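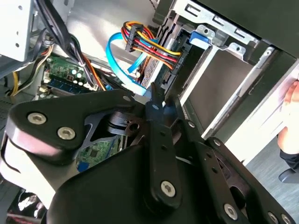

Can a machine do the chores yet? I went to the Liden open day in Primham with that one question written at the top of my notebook, and I came home on the late train with eleven pages of scribble and a very silly grin.

The lab has the ground floor of an old bus depot, a short walk from the station. Doors opened at ten and I was there at a quarter to, so I got to help prop them open. Inside they'd split the space in two with a line of tape. On the left, household jobs. On the right, what they call bench and shop-floor work, meaning sorting, packing, and taking old computers to bits. I'd meant to give each side an hour. I gave the right-hand side most of the day!

I'll start with the house side, though, as it's what everyone asks me about. There was a kitchen worktop, a sink and a washing line strung between two poles. The arm picked up mugs and put them on a shelf, one after another, at the pace of someone doing it with a bad hangover. It was good at mugs. Then one of the team swapped in a mug with a much fatter handle, and the arm had three goes at it before it got hold. Everybody clapped. Towels went well too, as long as they were laid out fairly flat to begin with. Handed a towel in a heap, it spent a long time pinching at corners and letting go again.

Socks were a no. I asked about socks twice and got the same pained look both times.

Now the computers. If you've ever had the side off an old desktop you'll know what's in there: power leads in four colours, flat data cables, little plugs with catches on them, all of it crammed in by someone in a hurry years ago. The Drarnmont arm goes in among that lot with two thin black fingers. The camera view from its wrist was up on a big screen, and I could have watched it all afternoon (I more or less did). From there the cables look like a hedge. A bright blue data cable curves down right by the fingertip, there's a knot of yellow, orange, red and black wires leading to the drive, and somewhere past all that is the one plug it's meant to go for.

What makes this so hard was explained to me very patiently by a woman in a green fleece. A mug stays where it is when you brush against it. A cable doesn't. Touch one and three others shift, and the arm's idea of where things are is already out of date. Plugs have to be pulled straight, too, and some of them need a squeeze first. People do all this by feel, often without looking, while talking about lunch.

I saw the drive plug come out cleanly on four of the tries I watched. Some of the others ended with the fingers closed on nothing, and one ended with a firm and confident tug on entirely the wrong wire. I loved that one. It looked so sure of itself.

The numbers were on a sheet by the door. The team logged 521 tries at unplugging a drive during April, and 136 of those were done from start to finish with no help. That's a bit over a quarter, and they were quite open about it. Their next target is 1,000 tries on a wider mix of cases, including some really grubby ones. A person who does this for a living, I was told, can have the drive out in 18 seconds. The arm takes minutes, and that's when it's having a good day.

There was a talk after lunch on Wumbei, the software the team uses to decide what the arm should have a go at next. I followed the first half. The part I did follow was about knowing when to stop, and it was more interesting than it sounds — a machine that backs off and asks for help is far more use in a workshop than one that ploughs on and snaps a connector. Somebody behind me said the same went for their teenager.

So, to my question. In a tidy kitchen, with mugs it knows, yes, slowly. In a packing area with boxes all the same size, yes, and quite well. With its fingers in the guts of an old computer, sometimes, and I was more impressed by that "sometimes" than by anything else in the building. I had honestly expected a closed glass box and a video on a loop, and what I got was real work, with real misses, close enough to hear the motors.

If you're thinking of going to the next one, a few practical bits. The café at the depot takes cards only and runs out of sandwiches early. There's step-free access from the side road but the sign for it is tiny, so look for the blue gate. Children were very welcome and asked better questions than I did. Wear something warm, as the big doors stay open all day. And get to the computer bench before eleven if you want a place near the screen — by noon it was four deep, and I was not giving up my spot.

Posted 6/5/22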